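Rostine tabletop speaker, reviewed by Noreen Gilani

I bought the Rostine in September to replace an old radio that had started to crackle. I wanted something for talk programmes and a bit of music while I work, and I didn't want another app. The Rostine pairs by Bluetooth and has two buttons underneath, one for power and one for pairing. Setting it up took less time than finding a free socket.

Sound is good for the size. Voices are clear at low volume, and it copes with piano and guitar well. Bass is thin. At anything over half volume the louder tracks get harsh, so I wouldn't buy it for parties. The maker claims 8 hours on battery and I got a little over seven. A full charge took 2 hours.

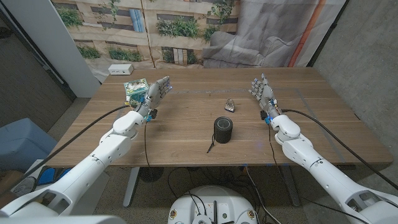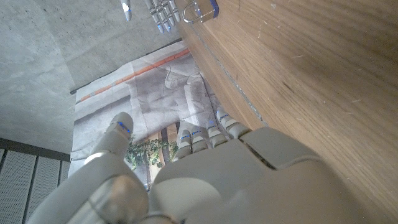 I paid 53 pounds for mine, and the Firnska I tried before it was 28 pounds cheaper but buzzed on every low note. The Rostine looks better too. It is a plain black cylinder with a textured, fabric-like surface, and it takes up very little of a wooden table. The cord is the weak point. It is short and comes out at the base, so you will want an extension lead if your sockets are low down. The texture also picks up dust, which a lint roller gets off.

My neighbour Tyyne Ojala has had hers for a year and says the battery has held up. I'd buy it again for a desk or a bedroom. For a large kitchen, get something bigger.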